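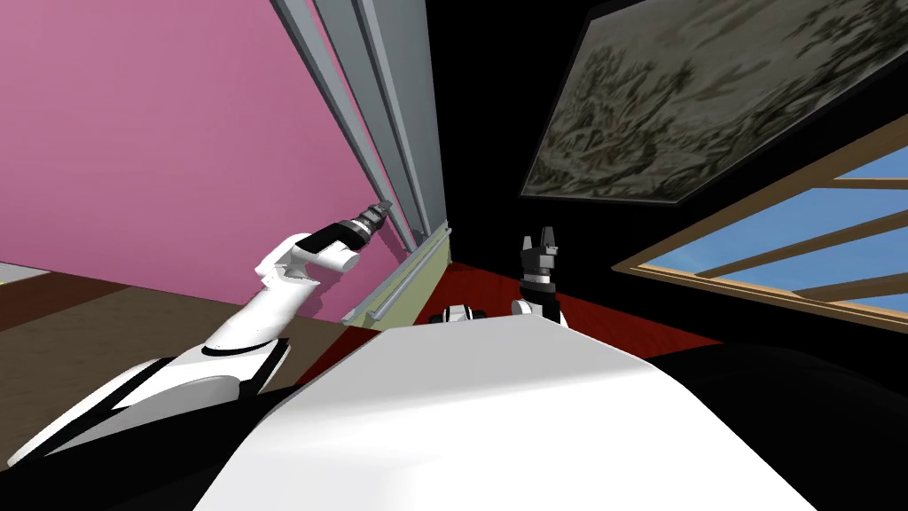

Home Projects Opinion About

Test it in software first

By Busisiwe Nkuna

I have put 39 evenings into a two-armed home robot I call Seseck. Most went into the simulator, and I think that is the right split. A bad reach on screen costs me a restart. A bad reach in my garage costs a motor.

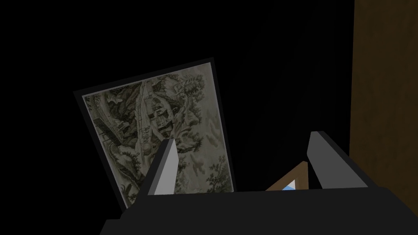 Render: B. Nkuna / Zitside

The gripper view matters most to me. If the open fingers hide what I want to grab, I fix the approach before I cut any metal.

Related
Wiring the Aquino arm
Shared shop rules at Niltetti

Last updated: Monday, July 16, 2018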